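Uvonness Workshop -- Gallery

March 7, 2022

We fitted out the back unit at Uvonness over the winter, and this page collects what we have from the bench end of it. The walls and some of the panels were painted white so that small parts show up well and the light stays even. It took two coats in most places and three in the corners. Total spend was just over 1,000 pounds, most of it on paint and board.

The pale grey pieces are our own. They taper towards the top and carry a printed black-and-white square on the face, which we put on by hand -- a few have gone on slightly crooked and we have left them.

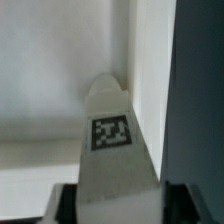 The shelving came from Stakix and holds 90 trays. The Haddad cabinet from the old unit went in beside it, minus one door, and the spare board is stacked behind that for now.

More pictures will go up in September when the second bench is in. If you want larger copies for print, write to the address at the foot of the page and say which ones.

Contact: Uvonness Workshop office | © Uvonness Workshop | Back to top

This site uses cookies. By continuing to browse you agree to our use of cookies. Accept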